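Speed limits on paper, and the rest of the cell

Share 12 | Comments 35

The Groren working group has put out its draft guidance for small arm cells, and Tronstead has already said it will adopt the thing whole. I'd wait. I read all 178 pages in June, and most of them are about the arm: how fast it may go near a person, how hard it may press, who signs the form. Fine. Arms should have limits.

My trouble is with what gets waved through. The draft gives props and tabletop layout a page and a half. It says objects should be "suitable for the task" and leaves it there. Suitable according to whom? A toy peach is harmless until someone swaps in a glass jar, and the form never asks about the swap.

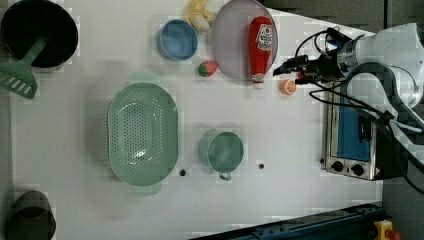
Cables get even less. One sentence says they should be "managed," with no word on slack, on how near they may hang to the work surface, or on who looks at them before a shift. Appliances inside the reach of the arm aren't mentioned at all, even though kitchen tasks are what half the labs are chasing right now. If a toaster oven is on the table, I want a written rule on whether it may be plugged in.

The stop button section is better, and I'll give them that. It asks for a button the operator can hit without leaning over the work area, and a test at the start of every session. Tia Parsons, who runs the floor at Silthorpe, told me her crew logged 200 of those tests this spring - and the log was the first thing people stopped filling in once things got busy. The draft has no answer for that. It wants a record kept, but sets no penalty for a blank one.

Nigatu is collecting comments until the end of the month. Send yours in, and ask about the cables.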